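The Midon came in two boxes, and I carried both of them up four flights because the elevator at Wevero was out again. I was the whole review department that winter. Rianne Peeters ran the site and paid me by the piece, and this piece was a tabletop arm with a rehearsal program thrown in - you worked out your moves in a pretend room on the screen, and when you were happy you pressed Send and the real arm did the same thing on your real table.

"Be mean to it," Rianne said on the phone. "Everybody else was nice."

I'm not good at mean. I wrote 6 pages of notes in the first week and most of them were compliments to the manual, which had been written by a person called Jelle Vandenberghe who clearly loved commas. Jelle had signed it, too, on the last page, like a novel. I started picturing somebody in a cardigan, up late in Zurnberg, fretting over the chapter on cable routing.

The real arm sat on my kitchen table and mostly stayed there with its power off, because my downstairs neighbor, Ans Timmermans, worked nights and slept until two. So I did my mornings in the pretend room. I got fond of it! It was gloomy in there, with gray walls and a big dark cabinet I kept wanting to open (you couldn't, I tried every key on the keyboard), and a blue bin past the far side of the table. The arm had a green mat to work over. I'd drink my coffee and fold it up and stretch it out and fold it up again, and some mornings I forgot I was supposed to be testing anything.

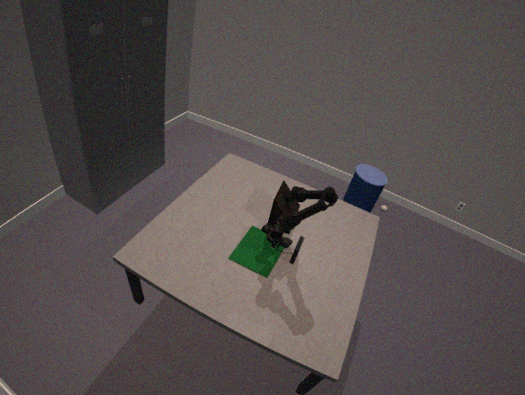
Do you need the real arm to use the rehearsal program? The program runs on its own, and anything you save in it will wait until you plug an arm in.

I had copied that straight out of Jelle's manual into my draft, and it was the line that got me into trouble, because after 13 days I noticed I hadn't plugged mine in since the weekend. I had a whole routine saved up by then. Reach, lower, close, lift, turn, put down. I'd named it Hiebert, after the street I grew up on, and I'd fussed with the turn so long that it had a kind of manner to it, a little wait before it swung around, like a man holding a door.

Rianne called. "Where's my review?"

"I'm still in rehearsals," I said.

"Kristof Dekker did his in an afternoon."

"Kristof gives everything four stars."

She let that go by. "Friday," she said, and hung up.

So I cleared the fruit bowl and the mail off the kitchen table, waited until I heard Ans running her bath, and turned on the power. The arm gave a click and a hum. I set a salt shaker where the program told me to, and then I moved it over a bit, and then I moved it back. My thumb was sweating on the mouse.

I pressed Send.

It reached. It lowered. It closed on the salt, lifted it, and there in my own kitchen, over the crumbs, it did the little wait.

"Go on," I told it, out loud, and it went.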